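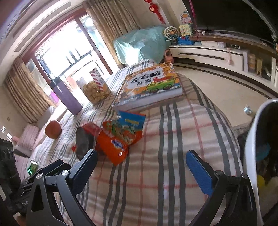 Wiebke Tornow
Testbetrieb und Datenaufnahme, Rurema

30.05.2021

Vier Millimeter

Der Fehler, um den es geht, ist vier Millimeter groß und hat mich eine Woche gekostet. Die Software hat in dieser Woche durchgehend Grün gemeldet. Ich bin inzwischen misstrauisch gegenüber Grün.

Für das Projekt Lillesell nehmen wir mit dem Handgreifer auf, wie man Dinge von weichen Flächen aufsammelt. Eine karierte Decke, darauf Snacktüten, eine Dose, ein dicker bunter Karton, alles, was in einem bewohnten Zimmer eben herumliegt. Man geht mit offenen Backen heran, drückt zu, hebt an, legt ab. Der Greifer schreibt mit, wie weit er gerade offen ist, und der Arm im Labor soll das später nachmachen.

Das tat er auch. Er fuhr auf eine Chipstüte zu, elegant wie ein Oberkellner, schloss die Backen vier Millimeter vor der Tüte und hob feierlich Luft an. Dann legte er die Luft ab und meldete Erfolg. Bei der Dose ging er einen anderen Weg und schob sie über die Tischkante. Auch das galt als Erfolg.

Verdächtigt habe ich der Reihe nach: das Modell, die Beleuchtung, die glänzenden Verpackungen, das Karomuster und mich. Die Verpackungen waren mein Favorit. Ich habe einen ganzen Nachmittag lang Folie fotografiert und dazu eine Notiz ins Wiki geschrieben, die ich inzwischen gelöscht habe. Wer sie gelesen hat, möge schweigen.

Gefunden habe ich es beim Putzen. An einer der Backen hatte ein Gelenkbolzen Spiel. Man sieht das nicht, man spürt es, wenn man die Backe zwischen zwei Fingern hält und leicht daran wackelt. Beim Schließen sprang der Messwert, beim Öffnen sprang er zurück, und die Kalibrierung prüft ausgerechnet nur im geöffneten Zustand. 80 Millimeter soll, 80 Millimeter ist, grüner Haken, schönen Feierabend.

Von den 50 Aufnahmen dieser Woche sind 16 brauchbar, nämlich die vom Anfang. Den Rest habe ich in einen Ordner namens "Archiv" verschoben, weil "Müll" im Wochenbericht so unschön aussieht.

Der Lieferant, Kaplan, hat Ersatzbolzen geschickt und eine Anleitung beigelegt, in der die Wackelprobe auf der zweiten Seite steht. Die Anleitung lag dem Greifer schon beim Kauf bei. Ich habe sie in der Schublade gefunden, noch in der Folie.

Geändert haben wir zweierlei. Die Kalibrierung prüft jetzt auch geschlossen, mit einem Messklötzchen zwischen den Backen, und gewackelt wird vor jeder Sitzung. Offen ist, warum die Erfolgsmeldung am Arm nur auf "Backen zu" schaut und die Last völlig ignoriert. Das Ticket dazu liegt bei den Kollegen in Brolovmont, Priorität niedrig. Ich habe es heute auf mittel gesetzt und warte auf Widerspruch.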